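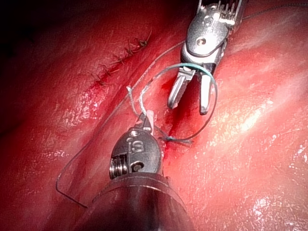 # Comparing Needle Driver Jaws on a Suturing Task

This procedure sets out how staff and approved trainees at the Sesach Robotics Laboratory compare two needle driver end effectors under the same arm, controller and camera settings. It applies to the Brallow and Cuteck jaw sets. Revision of May 7, 2021; it replaces the version issued in February.

## Before you start

You will need:

- both jaw sets, with their use logs
- a tissue specimen, signed out from the cold room
- monofilament suture in a light colour and braided suture in a dark colour
- the Wolde controller, running the laboratory's standard motion scaling profile
- a torque key and a lint-free cloth

Operators must hold a current bench authorization. Gloves and eye protection are required whenever a specimen is uncovered.

## 1. Mount and home the instruments

1. Confirm that the arms are in standby.
2. Seat the test instrument on the upper arm and the reference instrument on the lower arm. The reference instrument remains the same for the whole comparison.
3. Home both wrists, then open and close each pair of jaws 10 times at the slowest speed setting.
4. Record any hesitation at the clevis pin. An instrument that hesitates twice is withdrawn and tagged.

## 2. Set the camera

Adjust the working distance until both jaw tips and the full length of the incision are visible. Wet tissue produces strong glare, and a thin thread can disappear against it. Lower the light source to 52 per cent and tilt it away from the camera axis before changing the exposure. Lock the exposure once it is set; trials recorded under automatic exposure are not accepted for comparison.

## 3. Run the trial

1. Place a row of interrupted stitches with the dark suture and trim the tails short. This row is for practice and is not scored.
2. Move to the second incision and change to the light suture.
3. Pass the thread and form a loop around the open jaws of the upper instrument.
4. Take up the thread end with the lower instrument and draw it through.
5. Tighten with both instruments moving apart at the same rate.
6. Repeat until the incision is closed or 110 seconds have elapsed for the current knot, whichever comes first.

Do not use a serrated jaw to hold any length of thread that will remain in the closure. Handle the free tail only.

## 4. Score the jaws

Enter the following for each knot:

| Item | Entry |
|---|---|
| Loop slipped off the jaws | Yes / No |
| Regrasps needed to hold the tail | Count |
| Fraying at the grip point | None / Slight / Marked |
| Time from loop to tightened knot | Seconds |

Fraying is assessed under the bench microscope after the session. Live video is unsuitable for this purpose.

## 5. Change over

Return the arms to standby, exchange the upper instrument and repeat sections 1 to 4 on a fresh specimen. The same operator must complete both halves of the comparison. Alternate the starting jaw set between operators.

## Records

Save the video and the controller log under the same trial number. Completed score sheets are filed in binder 591. Questions about scoring, and requests to vary the motion scaling profile, should be directed to Ľubica Tóth, Instrument Evaluation.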